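# Household robot trials to continue at Stotville
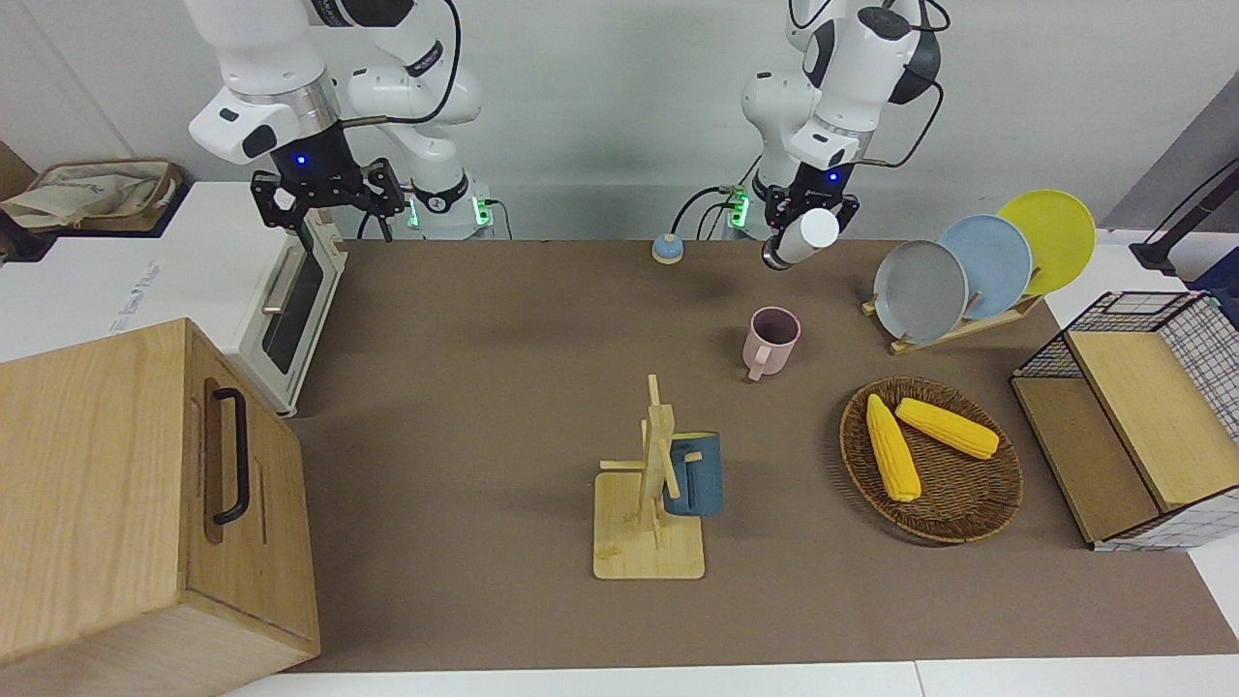 *A two-armed robot at work with cups and mugs beside a bamboo mug tree.*

The Condon Institute has confirmed that its programme on robots and household chores will run for a further ten months at its Stotville site. The decision follows a review of the first stage, which ended in June.

The first stage covered 66 kitchen and shop-floor tasks, among them hanging mugs, loading dish racks, folding cloths and refilling shelves. Each task was tried under four lighting conditions. According to the institute's report, the machines were dependable where objects were rigid and kept in known places. Results were weaker with soft items, with glassware and wherever a handle faced away from the gripper.

The report states that no task in the set was carried out as quickly as an adult would manage it by hand. It advises care homes and small shops against buying equipment on the strength of short demonstrations, and asks suppliers to publish failed attempts alongside successful ones.

Work in the second stage will be shared with two partners. Ait Brahim will prepare the shop-floor tasks, including shelf stacking and the sorting of returned goods. Ruma will be responsible for kitchen tasks and for the safety rules that apply when a person is working at the same counter.

Four households in the Stotville area will be invited to take part once the safety rules have been approved. The institute will publish its interim findings halfway through the stage.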